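Does Searing Meat Really "Seal In the Juices"? And Other Things Grown-Ups Say in Kitchens

By Adhiambo Mussa

Kitchens are full of rules. Some are good ones, like "don't touch the stove." Others get repeated for a hundred years before anyone checks them. I like checking. You can too, and you don't need a lab coat.

Let's start with the famous one. Lots of cooks say that if you brown the outside of a steak first, you make a crust that keeps the juice inside. It sounds right. A crust looks like a wall, doesn't it?

But listen to a steak in a hot pan. It sizzles. That sizzle is water hitting hot metal and turning to steam. If the crust were a real wall, the sizzling would stop once the meat turned brown. It keeps going. The juice is still getting out. Browning does make meat taste better, so cooks aren't silly to do it. They just gave the wrong reason.
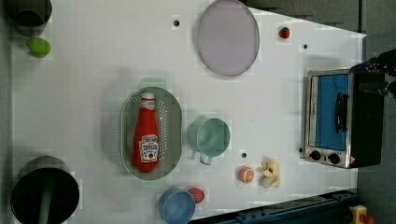
Next rule: salt makes water boil faster. My uncle believed this his whole life. Salt does change the boiling point of water, but it pushes it up, so the water has to get a tiny bit hotter before it boils. The amount in a pot of spaghetti is so small that you would never notice. Salt goes in for flavor.

Then there's the one about onions. Hold a spoon in your mouth and you won't cry! Chew bread! Light a candle! My neighbor Upendo Kombo swears by the spoon. I asked how many times she had tried it without the spoon, on the same kind of onion, on the same day. She changed the subject.

Onions make you cry because cutting them breaks open tiny cells, and a gas floats up to your eyes. A spoon doesn't have much to do with that. Chilling the onion first may help, as cold slows down the gas – but don't take my word for it.
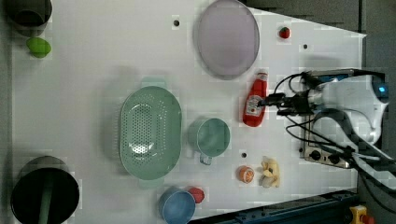 So how do you test a kitchen rule? Change one thing and keep everything else the same. Say you want to know whether warm lemons give more juice than cold ones. Get lemons that are the same size. Warm half of them in a bowl of warm water, leave the others in the fridge, and squeeze them all the same way. Measure the juice and write it down, even if you don't like the answer.

One lemon of each kind isn't enough. Maybe you picked a dry one. Try at least 3 of each, and more if your family likes lemonade.

And watch out for the word "always." When someone says a trick always works, ask how they know. Ask politely, especially if they are making your dinner.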